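Stavros Galanis
thread, bc three people asked what our rules are for handheld gripper collection. typing this between takes so bear with me

1/
We wrote the first rule sheet in November. It was 9 pages. No one read it. Current one is a single side, taped to the inside of the kit case. Kit is the Sulis pair, software is Grorker, but most of this carries over to whatever you've got.

2/
Markers first. Every face of the cube has to be clean and flat before you start. No tape over a corner, no thumb on the pattern. A lifted edge = swap the whole cube, don't glue it back down. We glued one back once. Lost a full batch to drifting poses.

3/
Lights. Green on both grippers before you move. One green is a no. Sounds dumb to write down – I've started a take with one side asleep more than once

4/
Cable goes along the forearm, strap snug but not tight. Bend the wrist all the way both directions and check nothing pulls. If it pulls at the desk it'll pull worse when you reach up to a shelf.

5/
Start pose: stand at the desk, both grippers out in front, tips forward, fingers open, hold still. Count to 5 in your head. Then go. Same at the end, backwards.
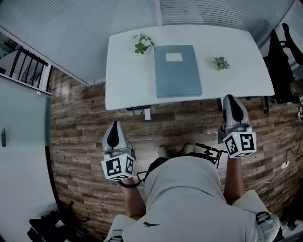
Filed under: Good practice / Desk tasks

6/
Set the desk up sparse. Couple of plants, a folder, fine. Closed folder stays closed unless the task card says open it. If you add an object mid session, it goes in the log. If you move a plant "just to get it out of the way" that also goes in the log, sorry

7/
Floor. Walk your path once with the grippers down before you record. Cables especially. You're looking at your hands the whole time, not your feet. Closed shoes always, this is the one rule I'll send people home over.

8/
Paper and screens. Nothing with a name, address or account number on the desk. Flip it or put it away. Blurring later is not a plan. Karagiannis audit last round pulled 511 takes and the ones they bounced were nearly all paperwork somebody forgot about

9/
Speed. Normal human speed, maybe a touch slower at contact. Don't perform. New people do this big slow robot arm thing and it teaches the model to be a mime

10/
Failed grasps: keep them. Drop the folder, pick it up, carry on, tag it "recovered". Only scrap a take for tracking loss, privacy, or someone getting hurt. We used to delete every fumble and I reget it.

11/
Breaks every 400 grasps or when your forearm says so, whichever's first. Straps off, grippers down on the foam, not hanging off the desk by the cable. Shoulder straps get loosened too.

12/
Logging. Operator initials, room, task card, anything odd. Written right after the take. Not at lunch. At lunch you will remember a diferent take.

13/
Someone asked about Mular's version, which wants two people per station, one wearing and one watching. I like it for kitchens and anything with heat. For desk work we go solo with someone in earshot.

14/
Still arguing here about gripper pad wear. Right now it's "swap when it looks shiny" and that isn't a standard, that's a vibe. If you have an actual number or a test you use, reply pls

15/
will post the one-pager when I've fixed the typos in it. back to the desk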